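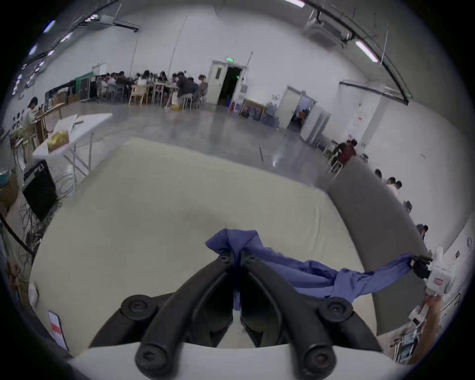
Blaues Tuch zwischen zwei Handgreifern, auf der hellen Matte.

8. Nov 2018
Von Behrouz Karimi

Tücher falten mit Handgreifern: was bei uns gilt

Schnell runtergeschrieben, weil im Dezember die nächste Runde anfängt und wieder alle dasselbe fragen. Gilt für Wäsche, Geschirrtücher, Putzlappen. Für Geschirr und Besteck macht Mwajuma Gachanja ein eigenes Blatt, kommt noch.

Vor dem Anfangen

Ringe ab, Armbanduhr ab, lange Ärmel hoch. Haare zusammenbinden. Backen einmal ganz auf, einmal ganz zu, auf Geräusche achten. Knirscht es: Flusen. Mit trockenem Pinsel raus, nicht mit dem Fingernagel und schon gar nicht mit dem Schraubenzieher. Schrauben am Gehäuse kurz anfassen, wackelt eine, Greifer weglegen und Zettel dran. Nicht selber nachziehen, die sitzen in Kunststoff und sind schnell überdreht.

Linse abwischen. Brillentuch. Küchenpapier macht Kratzer, wir haben deswegen schon zwei Stück tauschen müssen.

Unterlage

Weich und hell, einfarbig. Auf einer harten Tischplatte kommt man schlecht unter den Stoff, die Backen schaben nur. Auf der Matte drückt man leicht rein und hat die Kante. Falten in der Matte vorher glattstreichen, sonst greift man die mit. Passiert jedem, auch mir, letzte Woche dreimal.

Matte mit Handfeger sauber machen, zwischen jedem Stapel. Einmal im Monat Bezug waschen, 40 Grad, kein Weichspüler. Weichspüler macht auch die Tücher rutschig, also generell weglassen.

Greifen

Ecke nehmen, nicht Mitte. Wenn keine Ecke zu sehen ist: Tuch an irgendeiner Stelle hoch, hängen lassen, die tiefste Stelle ist fast immer eine Ecke. Dann mit dem zweiten Greifer dahin.

Nur soviel Stoff zwischen die Backen wie nötig. Fingerbreit reicht. Wer zu viel nimmt, hat einen Knubbel und kriegt die Falte später nicht glatt.

Zweite Ecke immer auf derselben Seite, nicht diagonal. Diagonal verdreht sich das Tuch und man zieht eine Wurst. Wenn es doch passiert ist: ablegen, eine Seite loslassen, neu greifen. Nicht in der Luft zurückdrehen.

Ziehen ja, reissen nein. Stoff soll straff sein aber die Backen dürfen nicht rutschen. Geriffelte Finger halten gut, bei Frottee fast zu gut, da vorsichtig öffnen, sonst hängt eine Schlaufe fest.

Tempo. So, wie man es einem Kind zeigen würde. Keine Ruckler. Die Bewegung soll später ein Roboterarm nachmachen und der hat kein Gefühl dafür, was ein Versehen war. Also auch nicht kurz mit der freien Hand nachhelfen. Gibts bei uns nicht, Durchgang zählt dann nicht.

Abstand halten

Die beiden Greifer nie Backe in Backe. Eine Handbreit dazwischen lassen, beim Zusammenlegen der Ecken etwas weniger, aber langsam. Greifer nicht über Kreuz, Unterarme auch nicht, sonst ist die Sicht weg.

Kabel, Taschen und Jacken gehören nicht auf die Matte. Kabel am Boden nach hinten legen und festkleben wo Leute laufen. Trinken nur am anderen Tisch. Nie jemanden von der Seite ansprechen, der gerade greift, warten bis abgelegt ist.

Andere Leute im Raum

Wo gefilmt wird hängt ein Schild an der Tür, und zwar bevor es losgeht. Wer nicht drauf will, sagt es und wir drehen den Platz um. Keine Diskussion. Gesichter werden vor der Weitergabe unkenntlich gemacht, trozdem fragen.

Was nicht geht wird nicht gelöscht

Wichtig, wird dauernd falsch gemacht. Fehlgriffe bleiben drin, werden aber als Fehlgriff markiert. Beim Projekt Clutavance hatten wir 3.000 Durchgänge geplant, 2.017 waren am Ende brauchbar, und davon 73 mit sauber markiertem Fehlgriff. Viel zu wenig. Der Rest war einfach weggeworfen worden, gut gemeint.

Markieren gleich nach dem Durchgang. Abends weiss keiner mehr was war.

Pausen

Handgelenk merkt man erst am nächsten Tag. Alle 40 Minuten absetzen, ausschütteln, Hände wechseln oder Platz tauschen. Greifer von unten halten, Ellbogen nah am Körper, dann trägt der Unterarm und nicht der Daumen. Wer klein ist: Tritt holen statt mit hochgezogenen Schultern arbeiten.

Aufräumen

Backen halb offen lagern, ganz zu drückt die Riffelung platt. Liegend, Linse nach oben, nicht stapeln. Akkus raus und in die Metallkiste, nicht über Nacht am Lader lassen. Tücher nach Farbe, dunkle extra, die fusseln.

Liste abhaken und unterschreiben. Neue Pinsel liegen im Regal, bitte nicht die aus der Küche nehmen. Fragen zu den Greifern an mich, zu den Tüchern und zur Wäsche an Mwajuma.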